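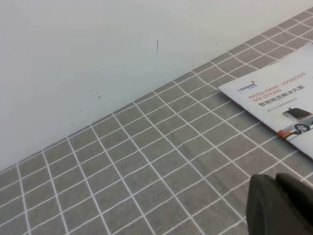 Department of Print and Packaging Technology

Share 18 Comments 29

Unit 4 Notes: Bilingual Trade Brochures, Type Order and Gloss Stock
Instructor: Noura Twal. Lab supervisor: Ghassan Tarawneh.
Revised 02/04/2021

4.1 Scope

Unit 3 dealt with single-language sheets. This unit deals with the trade brochure set in two scripts, in this case English and Chinese. The topics are reading order, relative size, color assignment, picture placement and the behavior of a gloss surface under room light. Folding and binding are held over to Unit 6.

The reference piece is the LEADOR brochure. Students should keep it next to these notes when working the exercises. Only the printed side showing is discussed. Nothing should be assumed about the inside or the back.

4.2 Order of elements

A trade brochure is usually picked up from a counter or taken at a fair, and the first reading is short. The order in which elements are met is therefore fixed early in the layout, before typefaces are chosen. On the reference piece the order is:

logo, with tiny text beneath it
English title
Chinese title
Chinese secondary line
product picture

The logo sits at the upper left and is small. It has dark lettering with a small red mark above. The title, INTELLIGENT LOGISTICS SOLUTIONS, is broken over two lines and starts to the right of the logo and below it. The offset matters for the exercises. A title aligned hard under a logo tends to be read as part of it, and a short horizontal step is enough to separate the two.

4.3 Pairing two scripts

The Chinese title is 智能物流解决方案. It carries the same content as the English: 智能 intelligent, 物流 logistics, 解决方案 solution. Eight characters do the work of three long English words, and the Chinese line fits on one line where the English takes two. This difference in length is normal for the pair and should be planned for when the text boxes are drawn.

Three methods of pairing are in common use.

(a) Equal weight. Both scripts are set in the same color and at matched optical size. Suitable for safety sheets and legal text.

(b) Lead and support. One script is clearly larger or placed first and the other is set down as a caption. Suitable where one readership is much larger.

(c) Split by color. Each script has its own color and both keep title status. The reader finds the right line by color before reading any of it.

The reference piece follows (c). The English title is red-orange and the Chinese title is bold black. The further line of Chinese text is smaller and gray, which puts it below both titles in rank. A common student error is to add a third strong color at this level. Gray is sufficient.

Matched optical size is not the same as matched point size. A Chinese character fills most of its square, while a lowercase Latin letter fills much less. When the English is set in capitals the two come closer together, and less correction is needed. Set both lines, print at full size, and adjust by eye at reading distance. Record the final values in the job sheet.

4.4 Accent color and picture

The logo mark is red, the English title red-orange. The vehicle in the lower right is white and orange, with a rounded front, a dark window band and an orange stripe. The warm color thus appears at both ends of the diagonal from logo to picture, with the titles between. The remaining elements are white, black or gray.

For press work this has two consequences.

First, the red-orange type and the orange in the picture come from different sources. Type may be run as a spot color. A picture is normally built from process inks. If both are on the same sheet they will be compared by the reader, and drift in one will show against the other. Specify a tolerance for the pair as well as for each color alone.

Second, a white product on a white ground loses its edge. The outline has to be held by shadow, by dark parts such as windows and wheels, or by a light tint behind the product. Check the highlight dot on the proof. If the body of the product drops to bare paper, the edge will fail wherever no dark part adjoins it.

4.5 Gloss stock and viewing surface

Gloss paper gives dense blacks and clean accent color. It also reflects. A gloss sheet lying flat will return an overhead lamp at one angle and read clearly at another, and small gray type is the first thing to be lost. For lab work:

Tilt the sheet or move the viewer until no lamp is reflected in the type area. Do not move the lamp.

Judge color over a neutral ground. Medium gray is preferred. The gray tile is acceptable for layout checks but not for color approval, as the bright white grout lines form a second pattern around the sheet and affect the judgment of its white.

Do not use the grout lines to check whether a sheet has been trimmed square. Tile spacing is not a measuring tool. Use the steel square.

Wipe the surface before putting gloss work face down. Grit in a joint will mark a coating. Marks of this kind cannot be removed.

Painted walls are also unsuitable as a white reference. An off-white matte wall next to a glossy white sheet makes the sheet look cooler than it is. Use the reference card in the Wunitz folder.

4.6 Practice jobs

Job A. Vondura, conveyor parts. English and Chinese, run of 1000. Use method (c). The client accent is dark green and the product is light gray. The title is four English words. Submit two title breaks and state which is preferred.

Job B. Prikska, cold storage doors. Use method (b) with Chinese leading. The product is white. Submit the picture area only, with a written note on how the edge is held.

Job C. Moussa, warehouse labels. Use method (a). No picture. The secondary line in each script may not exceed 40 percent of the title height.

Jobs A and B are required. Job C may replace the written test for students who missed the September session. Proofs go to Ghassan Tarawneh in the lab, flat, with the job sheet clipped to the upper left corner outside the trim. Rolled proofs are returned unmarked.

4.7 Terms

Optical size: apparent size of type at reading distance.
Spot color: a color printed with its own premixed ink.
Process color: a color built from cyan, magenta, yellow and black.
Highlight dot: the smallest printed dot in the lightest part of a picture.
Trim: the final cut edge of the sheet.

Reading for Unit 5: course pack, pages 18 to 29.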